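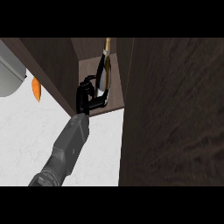

What makes a kitchen cabinet door sag?

In most kitchens the cause is screws working loose in the side panel, so that the upper hinge pulls away a little at a time and the free corner drops.

The answer comes from a cabinet fitter in Brestwood who has been hanging and rehanging doors for most of a working life and who asked to be identified only by trade. We spoke in the workshop on 22/02/2024, between two deliveries.

The fitter's view is that hinges get blamed for faults that belong to the panel. "A concealed hinge is a simple mechanism," the fitter said. "It seldom wears out before the hole does. If I take a door off and the screw comes out with dust on the thread, I already know what the job is."

The usual repair is to drill out the stripped hole to 10 mm, glue in a hardwood dowel, leave it overnight and drill a new pilot hole. Longer screws are the common shortcut. The fitter does not use them in side panels, which in the older Jernovness flats are thin enough for the point to come through. "Then you have two problems and one of them is in the neighbor cabinet."

Wall cabinets get more attention than base units. A door 1000 mm tall should have at least three hinges in the fitter's opinion, and four if the door is solid wood. Many are sold with two. The spacing matters as well: the top hinge carries most of the pull, and moving it closer to the top edge reduces the load on its screws.

On adjustment, the advice was to go in a fixed order. Height comes first, then side to side, then depth. "People start with the side screw because it is the easy one to reach. They get the gap even at the top and it opens up at the bottom, and they go around again." The fitter works to a gap of 2 mm between paired doors and checks it with a strip of card - a steel gauge marks the finish.

Grain direction came up when we turned to solid doors. A wide solid panel moves across the grain with the seasons, and one hung in May may bind by late summer. Frame and panel construction deals with this by letting the center float in its groove. Where a customer has painted the panel into the frame, the fitter cuts the paint line with a knife before touching a hinge.

The fitter has no strong preference among hinge makers. The Garba pattern is quick to clip on and off. The Bamier pattern has a deeper cup and needs a thicker door, and the two mounting plates do not interchange, a point missed by one landlord who ordered 40 of the wrong kind.

Asked how often hinges should be checked, the fitter suggested once a year, by hand, with a plain screwdriver. "Stop when it is snug. A power driver will strip chipboard before you hear the motor change." The second delivery had arrived by then, and the rest of the afternoon was drawer runners.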